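Zullorora brings its bamboo sleeping mats to Hallholm this October
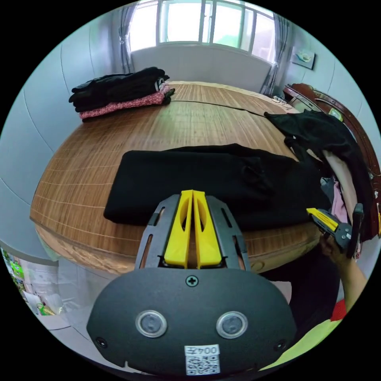 HOME & BEDROOM | SHOP NEWS

I've been selling bedding from a small shop in Pudemia for 18 years, and the thing people ask me for most is something to help them sleep when it's warm. They don't usually ask for a fan. They ask for something cool to lie on. So I'm very happy to say that Zullorora, my little bedding business, is opening a second shop, in Hallholm, and that the bamboo mat range is going to have a whole wall to itself.

The doors open on the first Tuesday in October at 10am. Yes, I know that's an odd month to start shouting about summer bedding! But the lease came up when it came up, and plenty of our regulars buy their mats in autumn anyway, when they've just had a hot spell and swear they're never going through another one without being ready for it.

If you've never slept on a bamboo mat, it's a very simple idea. The mat goes straight on top of the mattress, or on top of a fitted sheet if you like a bit of softness underneath, and you lie on it. It doesn't hold on to warmth the way a thick cotton sheet does, and air can get in under you. I grew up with one at my grandmother's house and hated it for a night, then cried when I had to go home to an ordinary bed. Some people never take to them and that's fine too. We'll have one made up on a bed in the shop so you can lie down for as long as you want before deciding (shoes off, please).

The mats come in single, double and king, and in two colours, a pale honey and a warmer brown. The brown is my favourite and it's the one that has sold out on us most summers. All of them have stitched seams, and they roll up for the winter and go in the cupboard under the stairs, or behind the wardrobe in my case. Don't fold them flat like a blanket. I say that to every customer and about half of them do it anyway.

Looking after one is easy. Wipe it down with a cloth wrung out in lukewarm water, let it dry in the shade with a window open, and leave it alone. No washing machine, no bleach, and please don't put it out in full sun for a week, as I did with my first one. It went as brittle as a cracker.

We've also brought in a range of nightwear to go with the mats, made for us by Kneževič, a family workshop we've bought pillowcases from for years. I'd been asking them for ages to try pyjamas and loose sleep shirts and they finally gave in. There are four colours – black, oatmeal, a soft green and a blue I can't stop wearing – and everything is cut wide, with no scratchy labels at the neck. The pyjama bottoms have proper pockets, which was my one demand.

The Hallholm shop is bigger than the one in Pudemia, though that isn't hard. The Pudemia shop is so narrow that two people with a duvet each have to take turns. In Hallholm we'll have room for a sewing table at the back, where we'll take in small repairs: split seams on mats, pillowcase hems, duvet covers that have lost their buttons. Bring it in clean and we'll tell you on the spot whether it's worth mending. I'd much sooner sew up an old mat than sell you a new one you don't need, and my accountant has given up arguing with me about it.

To say hello to the town, the first 300 customers will get a free pair of pillowcases with anything they buy, even if it's only a packet of buttons. There's also 2 for 1 on linen spray for the whole of the opening week. The kettle will be on and there'll be cake until it runs out. Last time we did an open day that was before lunch, so come early if cake matters to you.

Nothing changes in Pudemia. Same hours, same faces, same wobbly step at the front door that we're getting fixed before Christmas. If you've got an order waiting there, it's still waiting there, and if you'd find it easier to pick it up in Hallholm just ring and we'll bring it over in the van.

I want to say thank you as well to everyone who filled in the slips we left by the till in spring, asking where we should go next. We had 907 of them back, which took me most of a bank holiday to read, and Hallholm won by a mile. Several of you also asked for cot-sized mats. We're looking into it, but I want to be sure about the edges first.

Notes for editors

Zullorora is an independent bedding shop based in Pudemia. The Hallholm shop will be open Tuesday to Saturday, 10am to 5.30pm. Sample mats and nightwear can be borrowed for photographs, and I'm happy to chat by phone or in person most afternoons. Please ask at either shop.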